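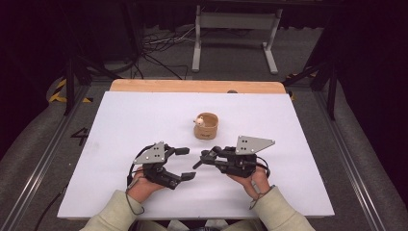
### 3.2 手持ちグリッパによる教示データの収集

本節では、両手操作タスクの教示手順と、得られた軌道の前処理について述べる。教示には手持ちグリッパFoltumonを左右1台ずつ用いる。指の形状と開閉ストロークは双腕ロボットKollauの手先と一致させてあり、教示時の指先位置と開度は、座標変換のみで手先指令に変換できる。比較対象とする遠隔操作系Thomasでは、同じKollauをリーダアームから駆動する。両系とも、視覚入力は手先カメラの画像に限定した。

対象タスクは、卓上の筆を把持し、小型の容器の隣に容器と平行に置く操作である。筆の把持は片手で行い、もう一方の手は、容器が動いた場合にこれを支える。左右の役割は試行ごとに教示者が選択し、途中での持ち替えも許容した。教示者は6名で、うち手持ちグリッパの使用経験がある者は2名である。収集した教示は3,117件であり、軌道の欠損および時刻同期の失敗を除いた後、さらに後述の基準で選別した。

各試行は、両グリッパを開いた状態で静止させてから開始する。静止区間は、左右の時刻合わせと初期姿勢の推定に用いる。終了は両グリッパを再び全開とした時点とし、開度信号から自動的に判定した。把持に失敗した場合も試行を中断せず、再把持を含めて1件の教示として記録した。予備実験で再把持を含む軌道を除外したところ、実行時に一度把持を外した後の復帰動作がほとんど現れなかったためである。
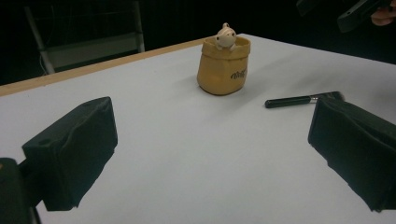
手先視点の画像を方策の入力とする場合、指と対象物の相対位置は直接観測できるが、卓全体に対する位置は視野に含まれる手がかりに依存する。本実験環境では、天板の縁に沿う明るい色の木部がその手がかりの一つとなる。一方、反対側の手は視野の隅に部分的に現れるにとどまることがあり、図2右上のように指先しか確認できない画像から、その姿勢を推定することは難しい。そこで、左右の画像特徴を別々に符号化した後、両手先間の相対姿勢を結合して方策に与えた。相対姿勢には各グリッパの自己位置推定値を用い、人の手の画像領域にはマスク処理を施した。マスクを省いた条件の結果は4.3節に示す。

黒色の指と暗い背景の境界も、開度推定の誤差要因である。Sepúlvedaらの手法では指先輪郭から開度を求めるが、背景との輝度差が小さい画像では輪郭が途切れる。本研究では画像による推定を採用せず、駆動部のエンコーダ値を用いた。エンコーダの零点は、各教示者の収集開始前に指を全閉として較正した。
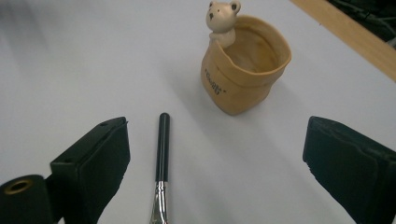 **図3** 手先カメラ画像の例。筆は開いた左右の指の間にあり、奥に動物の小像が付いた容器がある。

筆のような細長い対象では、把持点の選び方によって後続の動作が変わる。柄を把持した教示と金属部を把持した教示とが混在すると、同じ初期配置に対して目標姿勢が二峰性を示す。Poduvalらは把持点を事前に指定してこの問題を避けているが、指定に従うための微調整が教示時間を延ばすことも報告している。本研究では把持点を指定せず、収集後に金属部の中心から把持中心までの距離を算出し、柄側の把持のみを学習に用いた。図3の配置では金属部が手前側にあるため、柄を把持するには手先をさらに奥へ進める必要がある。この種の配置では、接近区間が長くなる傾向がみられた。

以上の選別により、学習データは1,270件となった。除外した教示のうち金属部を把持したものは、4.4節の追加実験で別途使用する。軌道の平滑化と再標本化にはZikcombeの標準設定を用い、接触前後の区間については平滑化を行わない。接触区間は開度の時間変化と指令値との差から検出し、閾値は全教示者で共通とした。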